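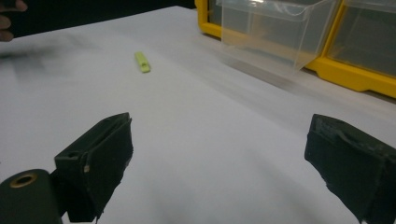
Why is the borehole at Miklow reading lower than the one at Uswood when both sit on the same chalk? The Miklow casing stops short of the main fissure zone, so it responds to the upper layer only and lags the other by several weeks.

February, 7.40 p.m.

Dipped both holes this morning. Miklow stood at 52 metres below datum, Uswood well above that. Repeated the Miklow dip to be sure and got the same figure to the nearest centimetre. Tape checked against the steel one in the shed, no stretch worth recording.

Éabha Madigan rang before lunch. She thinks the old Camow drilling log gives the casing depth in feet and that it was typed up later as metres. That would explain the section drawing, which has never agreed with the pump test. I have asked her for a scan of the original sheet, both sides.

Afternoon spent on the logger file. 3,021 readings since the last download, 4 of them plainly wrong – all zeros, all in the same night, probably the battery sagging in the frost. Flagged them and left the gaps open. Kalliopi Lazarević would fill them by straight line. I would sooner have a gap I can see.

Barometric correction still to do. The Luo barometer drifts, and I have been using the airfield pressure instead, which means adjusting for height each time. Tedious but repeatable. The logger interval stays at 60 minutes until spring; anything shorter eats the battery and shows nothing new in a hole this slow.

Rain gauge emptied, funnel cleared of leaves. Track to Uswood is soft past the second gate and I parked at the road.

To do: new batteries, desiccant, padlock oil. Ask Éabha whether the log mentions a water strike above the casing shoe. Redraw the section once the units are settled – in pencil.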